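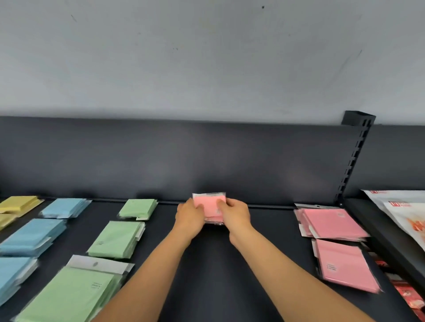

Kerkden shop refit, stationery bay
By Manju Sengar
July
13 shares — 11 comments

Quick one this month, still got dust in my hair. The stationery bay is up at last, dark shelving against the white wall, and we've started putting stock out. More when I get a minute.

Sorting by colour was Etelka's idea. We used to go by size and it always ended in a muddle by teatime. Now it's rows, one colour to a row, yellows down at the left-hand end. Pink packets go up near the back panel. Much easier to see whats running low.

Pads stay in their clear sleeves. Please don't open them to feel the paper, ask at the till and we'll find you a loose one to scribble on.

Shelving is the slotted upright sort, black, so the heights can be moved later. Ramesh wants the next shelf up a notch. Kenneth wants it left alone. Will report back.

Wall still has a few scuffs. Omprakash has the paint, hasn't had the time. Touch-up will have to be done with a small brush now the shelves are in — should of done it first, I know.

Still to come: envelopes, the Grewal card folders, string, brown paper. Pens going by the window in the old Wisari rack, once somebody finds the hooks for it. Another 100 pads on order and they'll go on the same shelf if they fit. If not, under the counter with the till rolls.

Price labels next. The small white ones, front edge of the shelf, not on the packets please. Last time we were picking glue off with our nails for ages.

Doors at 11 as usual once we're back. Kettle's in the stockroom if you're coming to help, bring your own mug.

17 likes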